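Speaker notes - plastic bags and the weekly shop
Stijn Van Acker, Drustmont library, 24/12/2019

Start with the Ornel market trial. Five stalls stopped handing out bags in December. Pause here for the price slide.
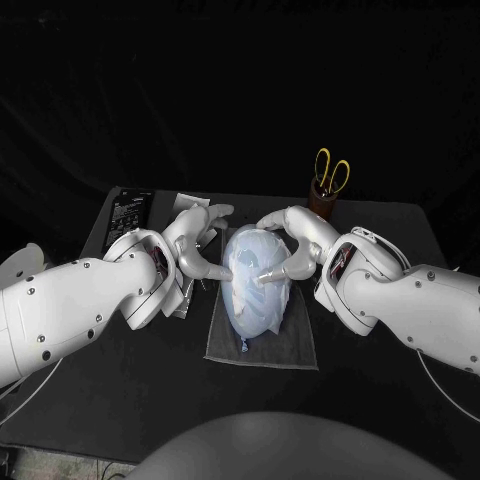
What happens to bags people already have at home? Keep using them until they split, then take them to the store drop-off.

Mention the 2020 fee - seven cents a bag. Leave four minutes for the floor.

3 shares · 0 comments

Related:
Paper or cloth?
Drop-off points in Drustmont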